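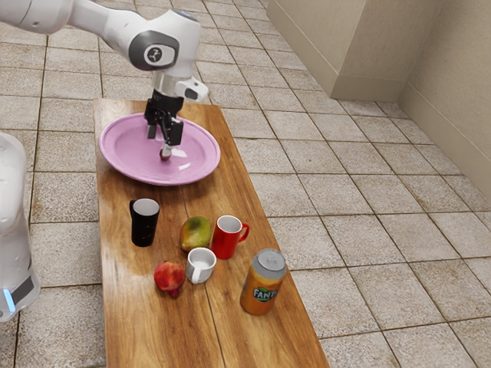

Page 4

Good morning, and thank you for the invitation. I will speak slowly, please stop me if a word is not clear.

My subject is the planner in Clarnar, our software for simulated table tasks. The task in this talk is one lychee on a pink plate. It sounds small, but the fruit is small too, and an error of a few millimeters is already too much.

(Pause. Next slide.)

First, perception. From the wide camera the lychee is only a few red pixels. From close, we get the bumps of the skin and the stem, and from the stem we estimate the angle.

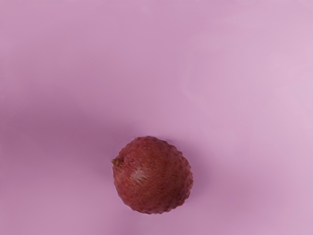

Why do we not use only the close view?
Because the planner must also know the mug, the can and the other things on the table, and the close view tells it nothing about them.

So we keep both views, and the module called Oto joins them into one pose. When they disagree, Oto lowers its confidence and the arm waits. I prefer an arm that waits. 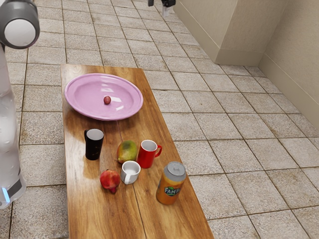
Motion Software Group, Bruvstead

Second, planning. The arm comes to the plate from above. The tall black cup stands in front of the plate, so we put a safety zone over it. In March we ran 1860 trials in simulation. The planner found a path in 98 percent of them. Most of the failures came from a wrong pose, and the path search itself was rarely guilty. (Do not read the table, only show it.)

Third, light. A glossy plate gives white reflections, and our old segmentation took them for edges of the object.
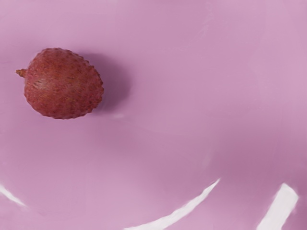
Cruickshank asked at the rehearsal whether we should simply mask everything bright, and I answered that a pale fruit would then disappear also. We compare two views, and a reflection moves differently from an object.

Remaining work: the planner needs 19 milliseconds more when Oto is on. I want to remove this delay before we add a second fruit.

Comments

pathsearch_b: Is the confidence limit fixed, or do you tune it for each object?

Marlow: Clear notes. I would like to see the failures by type.

Related items
Safety zones for tall objects
Joining two camera views in Oto
Clarnar: how to replay a failed plan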